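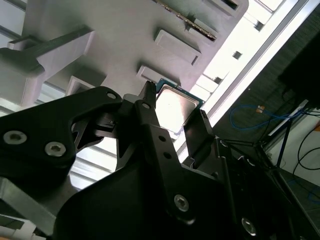
Chapter 8
Inside the Desktop Computer

In this chapter you will learn the names of the main parts of a desktop computer and what each part does. You will also learn in which order the parts are handled during a repair. Please read section 8.1 before you open any case in the workshop.

8.1 Before you start

Switch off the computer and pull out the power cable. Wait a moment, then touch a bare metal part of the case with your hand. Keep your notebook next to you and write down each screw that you remove – small screws are easily mixed up.

8.2 The power supply

The power supply changes the current from the wall socket into the lower voltages which the other parts need. You do not open this unit. When it is broken, you replace it as a whole.
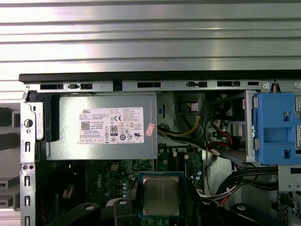
Every power supply should be chosen by reading its label, and students often forget this step. The label gives the maker and the values for input and output. It carries also the approval marks. On the Dell unit the CE mark and the round 80 badge are both on the white label, to the right of the square code. Copy the output values into your table before you order a new unit.

8.3 The motherboard

All other parts are connected to the motherboard. The processor sits in a socket, and the memory modules stand in long slots near to it. The contacts in the socket are very fine and they bend easily, so a cover should stay on it as long as no processor is fitted.
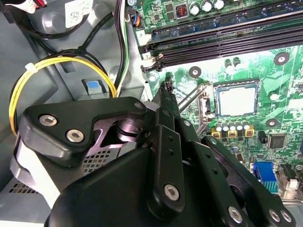
Figure 8.2 Motherboard with empty memory slots, numbered 1 and 2, and a white cap on the processor socket.

Find the numbers beside the slots before you put in any memory. If you have only one module, look in the manual to see which slot must be filled first.

Key words: case, power supply, label, motherboard, socket, memory slot

Now do Exercise 13 in the workbook by Fadwa Zaki.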